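The Sillcombe lobby card sale is back, and I've already cleared a wall for it (my poor living room). Pririrau is running the thing again this October, with 600 pieces on the tables, mostly lobby cards and window cards, plus a bin of pressbooks that I plan to live in until someone drags me out.

Doors open at 7 in the morning for dealers and a bit later for the rest of us. Last year I showed up with a coffee and a vague plan and went home with three cards from a submarine picture I'd never heard of. No regrets!

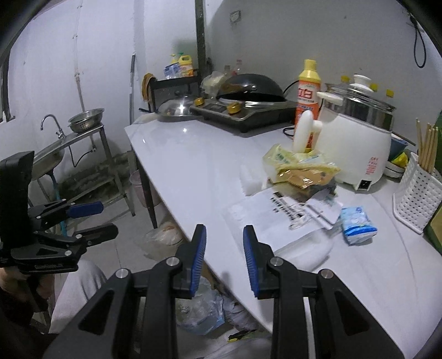 ## What's on the tables

The big draw is the Doležal collection, 33 full sets of eight, all still in their original paper envelopes. Primo Vitale is handling those, and he told me the sets won't be split on the first day, so if you only want the title card you'll have to come back and hope. Condition is all over the place. A few sets have tack holes in every corner, and one has a theater stamp on the back that I think makes it nicer (Primo does not agree, and we went back and forth on that for a good long while).

Prices start low. The top set is tagged at $300, a western with really gorgeous color, and I'd be surprised if it sits past lunch.

Jakum is bringing sleeves and backing boards, so you can get your stuff home flat. Please don't roll lobby cards. I saw a guy do it in the parking lot last time and I still think about it.

One change that's getting people talking is the no-holds rule. If you put a card down, it's back in play, even if you only walked off to find your wallet. I like it, mostly, though I've lost a few good ones that way myself.
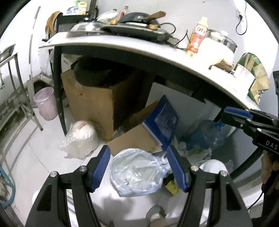

So-ying Mak wrote in to say the rule is fine for single cards but rough on anyone trying to check a full set for restoration, and she'd like a table with decent light where you can look things over before you pay. Pririrau says it's thinking about the table. Bring a small flashlight either way, and cash for the pressbook bin.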